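**Gusley Claremska linear task light, hardwired, for under-cabinet and shelf mounting**

Sold by the piece. Driver included. Mounting screws included for wood; fasteners for metal shelving are ordered separately.

## General

The Claremska is a low-profile LED light bar for kitchens, prep rooms, and utility counters. It mounts to the underside of a wall cabinet or a fixed shelf and lights the surface beneath it. The body is extruded aluminum with a snap-in frosted lens. Fixture height is 11 mm, measured from the mounting face to the outside of the lens, so the bar sits behind the light rail on most face-frame cabinets and can't be seen from a standing position.

Two lengths are stocked. Both use the same driver, lens profile, and end caps.

| | Short | Long |
|---|---|---|
| Rated output, full power | 1,968 lm | 2,775 lm |
| Body | Extruded aluminum | Extruded aluminum |
| Lens | Frosted, snap-in | Frosted, snap-in |
| Fixture height | 11 mm | 11 mm |
| Driver | Zelenák, remote | Zelenák, remote |
| Warranty | 2 years | 2 years |

Output is given for the complete fixture with the lens in place. Figures for the bare LED strip are higher and are not used in our listings.

## Placement

Mount the bar toward the front of the cabinet, with the lens facing straight down. A bar set against the back wall lights the wall well and the front of the counter poorly. It also puts the user's hands between the light and the work when the user leans in.

On matte counters and mats the frosted lens is enough. On polished stone or glass, the row of LEDs may still show as a soft line in the reflection. Order the deep lens for those surfaces. It adds to the fixture height, so check clearance behind the light rail first.

Food color is a common reason for replacing older fixtures. Produce, meat, and baked goods look dull under a source that is weak in the red part of the spectrum. The Claremska uses a high-color-rendering strip in both lengths.

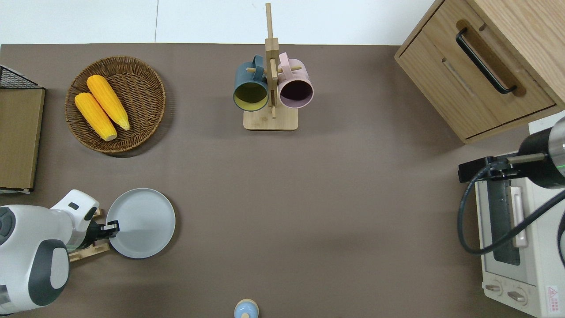 **Can the short and long bars be run from one driver?**

One short and one long bar can share a single driver, as can two short bars. Two long bars cannot. They exceed the driver's rated load and will trip its overload protection, usually within a few minutes of switching on at full output.

## Wiring

The driver is remote and should be placed where it can be reached later without removing the cabinet. The top of the wall cabinet is the usual spot. Inside the cabinet is acceptable if air can move freely on all sides. Do not bury the driver in insulation or seal it behind a fixed panel.

Low-voltage leads exit the bar at one end only. The exit end can be turned left or right before mounting, but the leads should not be bent sharply at the end cap. Where leads pass through a cabinet wall, use the rubber grommet from the hardware bag.

Line-voltage connections must be made in a listed junction box and must follow local code. Turn off the circuit at the panel before opening the box. Polarity matters on the low-voltage side. Reversed leads will not damage the bar, but it will not light.

Installation sequence:

1. Mark the bar position and drill pilot holes.
2. Fix the two spring clips. The open side of each clip faces the room.
3. Run the low-voltage lead to the driver location.
4. Press the bar into the clips, rear edge first.
5. Connect the lead to the driver, then connect the driver to line power.
6. Restore power and test at full output before setting the dimmer. 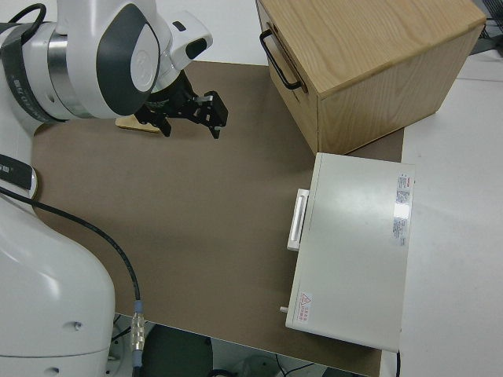 If the bar flickers at full output, check the connection at the end cap before suspecting the driver. A connector that is not fully seated will often pass enough current to light the bar and will drop out when the cabinet door is closed. Push it in until the latch clicks.

## Dimming

The driver accepts a trailing-edge wall dimmer. Leading-edge dimmers made for incandescent lamps will work in some cases, but the lower part of the range tends to be unstable and the driver may buzz. We do not replace drivers for noise when a leading-edge dimmer is in the circuit.

Set the low-end trim on the dimmer after installation. Lower the slider to its minimum, then raise the trim until the bar lights every time it is switched on. With the long bar the trim usually ends up slightly lower than with the short one.

## Heat and moisture

The bar is rated for damp locations. It is not rated for wet locations and must not be mounted directly over an open dishwasher, a kettle station, or the vent outlet of a countertop oven. Steam gets in at the end caps and leaves a haze on the inside of the lens. The haze can be wiped off once the lens is removed, but repeated exposure shortens the life of the strip and is not covered by the warranty.

Over a drying rack or sink edge, move the bar far enough forward that wet dishes are not lifted past it. 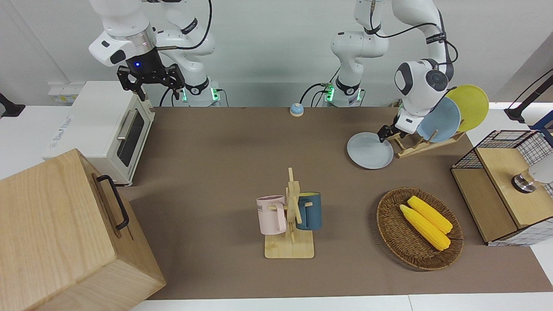

*Pale gray plate in front of a wooden dish rack; white toaster oven at left.*

## Cleaning

Switch off and let the bar cool. Wipe the lens with a soft cloth, warm water, and a little dish soap. Glass cleaners with ammonia will cloud the frosted surface. To remove the lens, press in at one end and peel it down along its length. It goes back in the same way, and either edge can face the front.

## Replacement parts

- Frosted lens, short or long
- Deep lens, short or long
- End cap pair, plain and lead-exit
- Spring clips, bag of 2
- Zelenák driver

The LED strip is bonded to the body and is not sold separately.

## Ordering

Both lengths ship from the Tanport warehouse. Orders placed on a Sunday are processed the next working day. The white body is a stock item. The black body is made to order, and the next production run is in September.

For load calculations on shared drivers, or for runs that turn a corner, send a sketch with cabinet widths to Asanka Miah in technical sales before ordering. Cut leads cannot be returned.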